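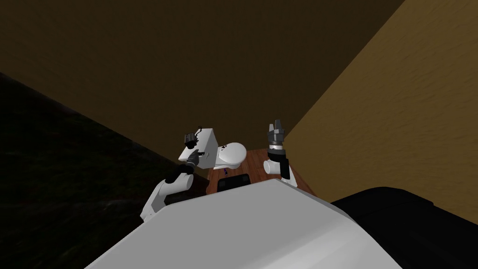
Part 2: White arms, black joints

Setting up your Flistuvow label printer (the bit after unboxing)

If you've followed Part 1 you should have the printer on a flat surface, the power lead in, and a steady green light on the front. If the light's blinking, go back and do the roll cover again, pushing until both sides click. I always miss the left one!

I wrote this for the Neltcombe seed swap, where we print packet labels by the hundred, but it'll do just as well for jam or school coats.

2.1 Loading the roll

1. Switch off at the button on the back. I know it's a faff, but the feed can start up while your fingers are in there.
2. Lift the cover and slide the two roll guides apart.
3. Drop the roll in with the labels coming off the top, facing you.
4. Bring the guides in until they just touch the paper. Snug, no more than that – if you squeeze them the labels creep sideways and you'll get half a word on each (Davina Cowie has a whole envelope of "Runner Be").
5. Pull the end of the strip out past the cutter by the length of your thumb, shut the cover and switch on.

Note: the starter roll is a short one. Full rolls are 2,000 labels and sit a bit higher, so the cover feels stiff the first few times.

2.2 Teaching it the label size

1. Hold the feed button down until the light flashes 3 times, then let go.
2. It'll spit out a few blanks while it finds the gaps. Leave it alone, and don't pull.
3. When it stops, tap feed once. You should get exactly one blank label, ending at the cutter.

If you get one and a bit, do it again from step 1. Mine usually wants two goes after a change of roll.

Caution: the print head gets hot on long runs. Give it 5 minutes with the cover up before you touch anything in there, and keep metal tools away from it altogether.

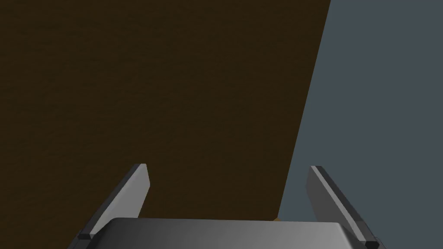
Fig. 2. Brown surface, blue-grey behind

2.3 Your first proper label

1. Plug in the USB cable and open the Flistuvow program.
2. Choose New, then Small Packet.
3. Type the name on the top line and the year on the second. Leave the third blank for now, we'll use it for sowing months in Part 3.
4. Set Darkness to 5. The program starts you off higher than that and the letters go furry.
5. Print one. Just one! Fergus Halliday once set off a full roll of Lindsay sweet peas on a Saturday morning and we were still sticking them on things in April.

If the label comes out blank, the roll is in upside down. If it's faint down one side, the cover isn't shut properly. If nothing happens at all, try the other USB socket before you ring Ferhat Uysal.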